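Practice kitchens on subscription: a buyer asks Flosby what the simulator is worth

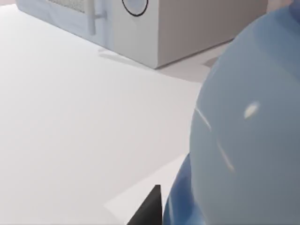
The first thing I asked the product lead at Flosby was whether anyone had ever cooked an egg with it. There was a short silence on the line. "No," came the answer. "It's a simulator."

Fair enough, but you would not guess it from the sales page for Tivier, which talks about "kitchen-ready robots" four times before it gets round to the word "simulated". What Flosby sells is software. You pay by the month, you load a model of your robot arm and gripper, and you get a library of household objects and worktops to practise on. The robot tries things, fails, tries again, and at the end you have a controller you are meant to be able to put on a real machine.

I buy equipment for a small firm that fits assistive arms in people's homes. We have two arms in the workshop and both are busy most of the day, so the idea of training on a computer overnight has an obvious pull. I have also been sold this idea before. I went into the call wanting to be told what the thing can't do.

The library was the easy part. It holds 957 objects, according to the product lead, and they range from mugs to large appliances. I asked how many of those had been measured from real items.

"Measured for shape, most of them. Measured for weight, fewer. Measured for how slippery they are when you pinch them, I'd have to be careful what I say."

I asked for a careful version, then.

"We have friction readings for 83 objects. The rest get a value from the same family. So a glossy thing gets a glossy value."

That is a thin slice of the library, and it isn't mentioned on the price list. To my mind it matters more than the shape. A smooth round object is just the sort of thing a gripper loses hold of, and if the number behind it is a guess, the robot is learning to hold a guess. The answer to this was that Tivier varies the number on every run, so the robot never gets used to one value. It is a sensible method and plenty of people use it. It also makes a handy reply to any question about accuracy, and I said so.

"I'd accept that," said the product lead. "Varying things covers for what you don't know, up to a point. Past that point you need to go and measure."

We moved on to how it looks. Tivier's worktops are clean. They are pale and evenly lit, with a few objects and a good deal of bare space between them. Our customers' worktops have post on them, and crumbs, and a lead trailing from the kettle. I wanted to know how much mess you could add.

There is a clutter setting, it turns out to be an extra, and it is charged by the scene. I didn't like that at all. Selling someone a tidy kitchen and then billing for the untidy one seems the wrong way round for a tool that is supposed to prepare a machine for real rooms. The reply was that crowded scenes take much longer to run and the cost has to land somewhere.

"If we put it in the base price, the people doing simple pick-up work would be paying for it. They complained when we tried."

What about things you can see through, or half see through? Our arms find their way with a camera beside the wrist, and shiny or cloudy plastic gives it no end of trouble. Highlights get taken for edges. Here the product lead was on firmer ground and plainly happier. Tivier draws reflections properly, and the highlights shift as the wrist moves. The depth reading is another matter.

"The picture is good. The depth is too good. A real sensor drops out on that kind of surface and ours mostly doesn't, unless you switch on the noise model, and the noise model was built around one sensor."

Ours is a different one. I wrote that down and underlined it.

To be fair to Flosby, I got straighter answers than I did from the last firm that pitched to us, and some of the work is good. Handles are well done. Doors and drawers have proper stops, and you can set how stiff they are. You can leave a batch going from six in the evening and come back to a log that says why each attempt failed, in plain words, with the time it went wrong. Mahasneh, the rival package we tried in September, gave us a score and nothing else, and we spent days working out what the score meant.

I asked for a customer who had moved a controller from Tivier to a real arm without retraining. I was pointed to Prernura, a kit maker with a small bench arm. They had done it, with one kind of cupboard door. For anything loose on the worktop they still did a round of practice on the real arm afterwards.

"How long a round?"

"That varies."

"Hours or weeks?"

"It has been both."

The minimum term is 2 months, with no free trial, though there is a demo you run on Flosby's own machines with Flosby's own objects. I asked whether I could send in three of ours instead, including a water jug our arms keep dropping. The product lead said they would look into it. I have sent the jug's measurements and its weight, full and empty, and I won't be signing until I've seen what their gripper does with it.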